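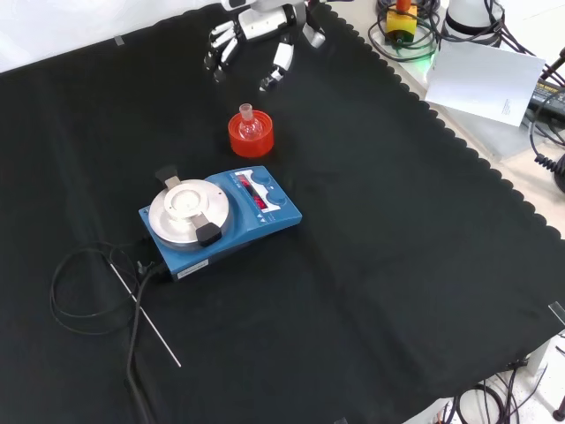
Page 20

Tips for the robot bench, Buronthorpe shared workshop. Put a black cloth under the work and fix it to the table, so it does not move with the arm.

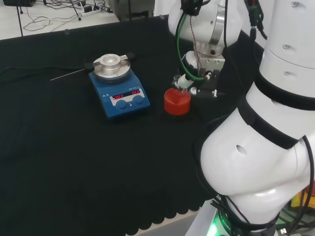
Last changed: September

Keep cables away from the path of the arm. We lost 2 evenings on Vatetach because one cable was too short. 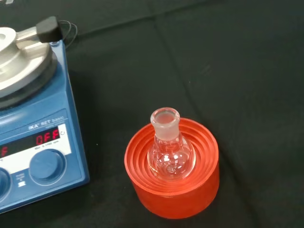 R. Swanepoel

Teach the grip slowly, and save each position before you try the next.

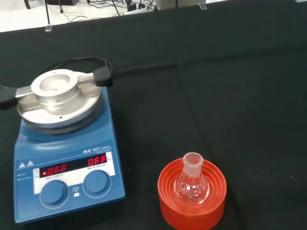 My own rule is to write the script in small steps. Give every object its place. With the flask in the orange-red holder, the neck points up and the fingers can come from above. I stop at step 200 and check again.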